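Last updated: October

Up at 5 again. The dog next door has opinions about the garbage truck, and the garbage truck seems to have opinions about the dog. I lay there and worked out how many days of vinegar I have left, then got up and fed the vinegar.

I should write down where things stand, as I keep telling people different versions. There are three jars on the shelf over the washer. The oldest is plain apple, cores and peels, and it smells like a salad that has been in a car. The second is pear, from the bag Thiện Kim left on the porch with no note. The third is supposed to be pineapple. I say supposed to be. It has grown a skin like a wet mushroom and when I tip the jar the skin slides over in one piece and looks back at me.

The book (the Ngô book, the one with the stained cover, 605 pages and an index that sends you to the wrong half of them) says the skin is a good sign. It says this about almost everything. White film, good sign. Brown strings, good sign. Fruit flies in number, "an indication of vigor." I would like to meet the person whose vinegar got a bad sign, and ask how they knew.

Stirred the apple, strained the pear, left the pineapple alone. I have promised myself I'll taste it when it stops moving.

Breakfast was toast with the last of the plum butter. Then I wrote a long letter to Stoltano about the crock with the spigot. The spigot drips. It has dripped since I took it out of the box, onto the washer, down the side of the washer and into whatever lives under there. They answered my first letter with a coupon for a second crock. I have now asked, as politely as I could manage before coffee, whether the second crock also drips, and if so whether I should stand the first one over it.

Lợi Quan came by at ten with a bag of crabapples and the news that her sister's kombucha took second place at the fair. Second place out of what, I asked. She said that wasn't the point. So, out of two. We drank tea and she told me the pineapple looked fine, from across the room, with her coat on.

She also told me I ought to stop using the old Clekar strips to test the acid, as they've been in my drawer since the last kitchen. I held one up to the chart and it matched "drinking water." Then I tried one in lemon juice and it matched "drinking water" again. I don't think it was the lemon.
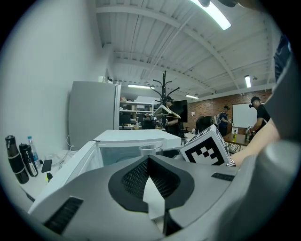
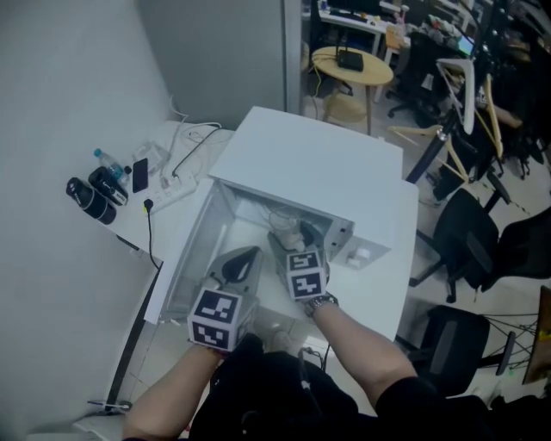
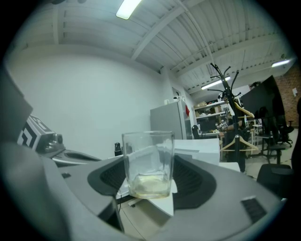
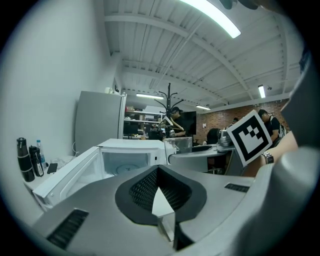
How long does cider vinegar need before you can cook with it? Two months at the least if you start from scraps, in a warm spot, under a cloth – and longer in a cold house like mine, where the second month hardly counts.

I wrote that on the inside of the cupboard door in pencil, so I can stop looking it up. It's under the phone number for a chimney man who has retired.

After lunch I went to the hardware store for a new spigot. They had one, in brass, and the man asked what it was for. I said vinegar. He put it back on the hook without a word. Then he found me a plastic one in a drawer under the counter, with no package and no price, and charged me two dollars after looking at the ceiling for a while. I bought a roll of cheesecloth too, which was more than I have ever paid for a shirt that thin.

The new spigot does not fit the old hole. Of course it doesn't. It's narrower by the width of a fingernail, and now I have a crock that doesn't drip so much as pour. I plugged it with a cork from the good bottle we had when the roof was finished and turned it to face the wall.

I weighed the crabapples on the Iltar scale, which came to 768 grams, stems and all. The scale turns itself off if you take too long thinking, so I had to do it three times and got the same answer each time, the first number in this house to manage that. With water and sugar they'll fill the 2000 milliliter jar nearly to the shoulder. Cut them in half, didn't core them, picked out the ones that somebody had already moved into. He or she went on the compost with a bit of apple for the road.

Jar four, then. I said I'd stop at three.

Thiện Kim called while my hands were sticky. He wants his bag back. Not the pears, just the bag. It is apparently a good bag. I've been keeping the cheesecloth scraps in it and it will never smell like anything else again, so I told him I'd look around. I'll wash it tonight and hang it out and hope for wind.

We got talking about his father's rice vinegar, which was kept behind the stove in a jar with a plate on top. He never measured anything and never threw anything out, and when they moved he carried the jar on his lap the whole way. Thiện thinks it was 33 years old by the end, or the skin was. I asked what happened to it. He said his brother put it down the sink, thinking he was being helpful. They still have dinner together, but he brings it up.

Thinking about that, I went and looked at the pineapple with a bit more respect. I took the cloth off. It smelled sharp and sort of sweet, and there wasn't any fuzz, only the skin, thicker at one side than the other. So I tasted it off a spoon. It made my ears move. I had another spoonful to be sure and then drank a glass of water standing at the sink.

Soup for dinner, with a splash of the apple in it. Couldn't taste it. Put in more. Could taste it.

To do: wash bag. Labels. New strips, any brand. Ask Lợi if the fair has a vinegar table, and who else enters.

Contact | Copyright, all entries | Back to top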